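Norard Aerosol Storage and Disposal: Frequently Asked Questions

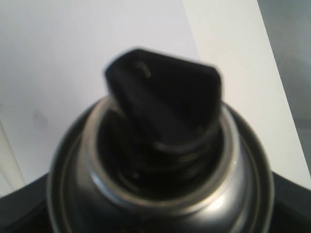

Aerosol can with black plastic spray nozzle.

Which products does this page cover?
All Norard pressurized cans, including the Histent and Pralo lines. Pump sprayers are covered on a separate page.

What is the maximum storage temperature?
Keep cans below 120 °F. Do not leave them in a parked vehicle or on a windowsill.

How many cans can I keep in one cabinet?
The standard Matheson cabinet is rated for 80 cans. Leave 2 inches of clearance between the top row and the shelf above.

The nozzle is clogged. Can I clear it with a pin?
No. Pull the nozzle straight up, soak it in warm water for 12 minutes, dry it and refit it. Never insert anything into the valve stem.

Can I use a nozzle from another can?
Only within the same product line. Stem diameters differ between Histent and Pralo.

How do I dispose of an empty can?
Spray until no product or propellant comes out. Many local programs accept empty steel and aluminum cans with household metal. Remove loose plastic caps first. Do not puncture or crush the can.

What about a can that is partly full?
Treat it as household hazardous waste. Business accounts returning more than 4,000 cans a year need a pickup agreement.

Who handles pickup agreements?
Fongchan Intarasuk, Returns Desk. Allow around two weeks for a reply in November.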